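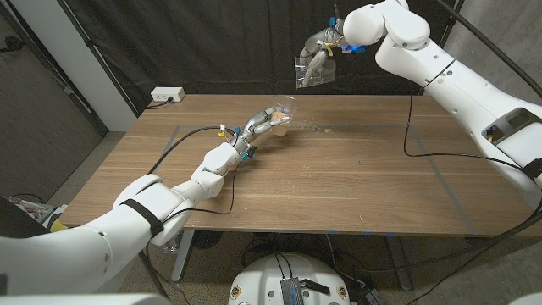

Clear cup and open bag over the wood table, with the gray tape line on the top

Subject: Re: [fedby-pantry] Cups or scale for the dry goods?
From: Miloslav Matoušek
To: fedby-pantry list

Dear Hina, dear all,

thank you for the questions. I answer between your lines, as I was taught to do on lists. Please excuse my English where it is stiff.

Hina Naqvi wrote:

> Hello everybody, in December I take over the dry goods table from
> Zubaida and I would like to understand how it is done before I buy
> anything. First question: do you portion with cups or with a scale?
> Her notes say "cup, level" for almost everything, but she also left
> me a kitchen scale without a battery.

With both, but not for the same goods. For oats, bran, breadcrumbs and ground nuts we use the cup. For spices and yeast we use the scale, and it takes two small flat batteries, which you can buy at the Abbasi shop next to the post office. Please do not use the cup for yeast. I did it one winter and the members had very different bread.

> Second: which cup? I found a steel one with a handle, and a stack of
> clear plastic ones. The steel one looks nicer to me.

I prefer the clear plastic. When the cup is tilted a little, the contents go together toward the bottom and you see through the wall how much there is and whether there are lumps. With steel you must look in from the top, and for this you bend over the table all evening. If somebody wants to use the steel one for rice, I do not object.

Please write nothing on the cups with the felt pen. The ink does not come off, and we have already 4 cups with the word "semolina" which were never again used for anything else.

> Third: bags. We have Dultel bags and the thinner ones from
> Grukemberg. Is there a difference, apart from the price?

The Dultel bag is stiffer and it stands by itself on the table when you have folded the top outward. The Grukemberg bag does not stand, so it must be held up from the upper edge, with the mouth hanging open, before the cup comes to it. It is also crinkled from the box and the sides stick together. Pull it open fully and look into both corners. If a corner stays closed, the bag seems full too early and the member receives less than the label says.

I would finish the Grukemberg bags first, as we have six packets of them, and then order only Dultel. Babar disagrees with me about this, and he may write his own opinion.

> Fourth: Nighat told me that I must stay "inside the tape". What is
> the tape for? Is it a hygiene rule?

It is only our habit, but I ask you to keep it. The thin gray line goes in a large rectangle over most of the tabletop. Inside it are only the goods which we are portioning at this moment. Labels, ties, the list of orders, your telephone and your tea stay outside. Before we had the line, every bag got somebody's pen in it, sooner or later.

Please do not replace the tape with a colored one. On the brown wood the gray is visible enough, and the bright tape we tried before left glue.

> Last one: the crumbs. However I hold the cup, I get crumbs all over
> the table. Am I doing something wrong?

No. We all get them, and our table has its crumbs too. Two things help me. I bring the cup close to the bag before I tilt it more, and I do not shake the cup in the air. Tap it when it is already over the bag.

Wipe with a dry cloth between two kinds of goods and with a damp one at the end. The top has light scuffs already, so you do not need to be afraid of it, but please no scouring powder. For nuts I wipe with the damp cloth also before, and I change the cup. Two members have allergies and their orders are always made first, on the clean table.

One point you did not ask. Eight bags in a row is for me the limit, then I stop and compare one of them with the scale. My hand becomes generous after some time. Zubaida never needed this, but she did it for many years.

I will be there at 6 in the evening when you make your first round, and I bring the batteries. If Nighat has still the key to the tall cupboard, could she please leave it on the hook?

With kind regards,
Miloslav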